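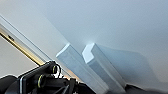

Two pale blocks, one longer than the other - what would you do with them?

Caverow Forums > Workshop and Making > Odds and ends

kettle_and_twine
Right, quick one before I have to go out. Clearing the bench and I've got these two blocks I want to turn into something. Very light blue-white, bit of a frosted look, edges softly rounded. One of them's got an angled end, sort of a chevron corner, and the light goes mad on it. Thinking bookends? Or a phone stand. Dont want to ruin them. Ideas please.

Sosa_W
Bookends need weight. What do they weigh?

kettle_and_twine
227 grams for the pair, just put them on the kitchen scales. So no, not heavy.

Sosa_W
Then no to bookends. They'd slide the minute you lean a hardback on them. Phone stand, use that gap. Glue both to a base, leave the space between, phone sits in it. Done.

marrowfat
Disagree. Gap looks too narrow for a phone in a case. Mine wouldn't go in. Card holder maybe, or for recipe cards on the worktop.

Sosa_W
So move them apart before you glue?? They're not fixed.

marrowfat
Fair. Still think it'd look clunky with one longer than the other.

Soudabeh K
I like the uneven lengths, please don't cut the long one down to match! I did a pair of shelf rests a bit like this last August and evened them up and regretted it straight away, they looked like something out of a multipack. Keep the angled corner facing the window as well, thats the nicest bit.

kettle_and_twine
Wasn't going to cut it tbh, no decent saw. What glue though? Got a tube of the Kikov stuff in the drawer.

Sosa_W
Depends what they're made of. What are they?

kettle_and_twine
No idea. Came in a box of bits from the Susville sale, 16 quid the lot.

marrowfat
Test it underneath first then. Some glues leave a white bloom on a frosty finish and you wont get it off. Tiny dab, leave it overnight.

Soudabeh K
Or no glue at all. Felt pads and just stand them on the sill. Not everything has to be usefull

Sosa_W
Said by someone with 2,000 things on her sill

Soudabeh K
1,915 thank you, I gave some away

marrowfat
If you do sand the bottoms, go wet and very fine, and only the bottoms. You'll never match that matte look again once you've scuffed the top.

kettle_and_twine
OK so: dab test tonight, not sanding, not cutting. Leaning towards the recipe card thing, the phone lives on the charger anyway. Might try a bit of scrap oak as a base. Back later if the glue behaves, got to run

Sosa_W
Phone stand. Last time I'll say it.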